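Can a Robot Tidy Up Yet?

Ask a room full of parents which chore they'd hand to a machine first and you'll hear laundry, then dishes, then a kind of groan that means toys on the floor. I've spent most of January visiting people who are trying to build that machine, and I came home more excited than I've been in years. I also came home and picked up the blocks myself.

The laundry people at Suveder have a two-armed robot that can fold a bath towel. Watching it find a corner is wonderful – it pinches, lifts, lets go, tries again, and then suddenly the whole thing falls into shape and you want to clap. Shirts are harder. Fitted sheets are still a sore subject, and I was asked politely to stop bringing them up.

At Pevurix the question is the shop floor. Their arm packs small parts into trays, and on the afternoon I visited it packed 842 of them and fumbled 9. A person at the end of the line put those right while drinking her coffee. That sounds close to finished until you learn that every part arrives facing the same way. Tip the parts out in a heap and the count for the same stretch of time drops to 626, with a lot more coffee going cold.

Homes are nothing but heaps. A table after breakfast might hold a spoon, a sock, half a puzzle and a bill, and each one wants a different grip and a different place to go. Toy bricks are a friendlier start. They're stiff, they don't tear, and their flat sides give two fingers something to press on. A fork is another matter, thin and low to the table, and telling a robot that it belongs in a drawer and the brick belongs in a bin is a whole second job.
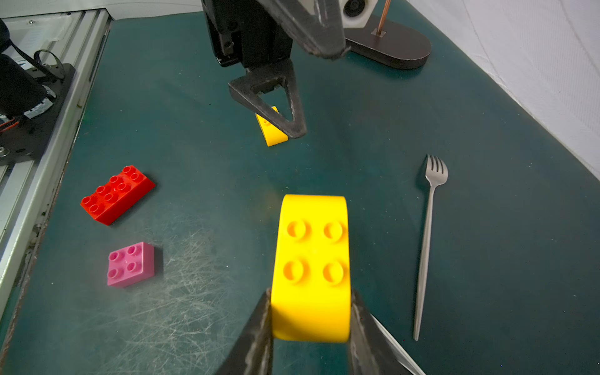

Elif Naz Kozan thinks the grip gets too much of the attention. She told me she would happily take a slow robot that drops things now and then, as long as it notices the drop and goes back for it, and that her own test for any new machine is to leave it alone with a mess for an hour and see what the room looks like afterward. So far, she said, she has never stayed away the full hour.

I like that test, and I'd love to see it run in 200 ordinary kitchens with the dog left in. For now, sorting a few hard objects on a table is within reach, towels are getting there, and the stairs can wait. My son has already asked if the robot could do only his half of the room.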